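Wanted: people to help record hand motions for a home-built folding robot

Skustalier is a small robot build run out of a shared workshop on Larnero Street. The robot has two arms and is meant to pick up light household things and put them away. The arms are mostly finished. What we lack is recorded examples of people doing the work, so we are looking for 3 people to come in and do it with hand-held grippers.

What you would do

You stand at a table with a gripper in each hand and move soft items in and out of a basket. Tormod Hägglund sets up the table and starts each recording. Between takes you open the grippers, return to the start position and wait for the next call. The work is repetitive and you will be on your feet for most of it.

Sessions last 90 minutes with a break in the middle. They run Monday evenings through the end of May. We ask for at least 2 sessions from each person, as the first one mostly goes to getting used to the grip.

Who can apply

No robotics background needed. You should be 18 or older and have normal use of both hands. Left-handed people are very welcome — we have too few takes from them. Please take off rings and watches before you start. Long sleeves should be rolled up.

What you get

Pay is by the session, in cash or by transfer, and the same whether the takes are good or bad. The recordings go into our training set, which holds 1,159 takes so far. We record hands and forearms and no sound.

How to apply

Write to Hạnh Triệu through the workshop's notice page, with "Skustalier" in the subject line. Say which evenings you can make and which hand you write with.

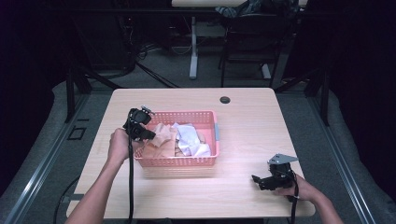 Basket and both grippers at the table.

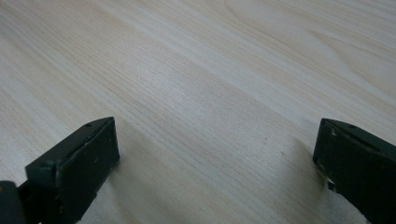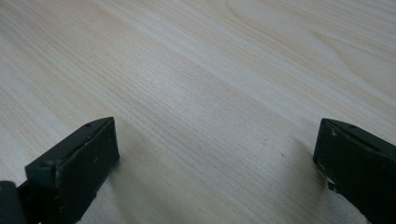
Plekeo asks whether the cables get in the way when your hands cross, and whether someone with small hands could manage the grippers for a full session without a longer break.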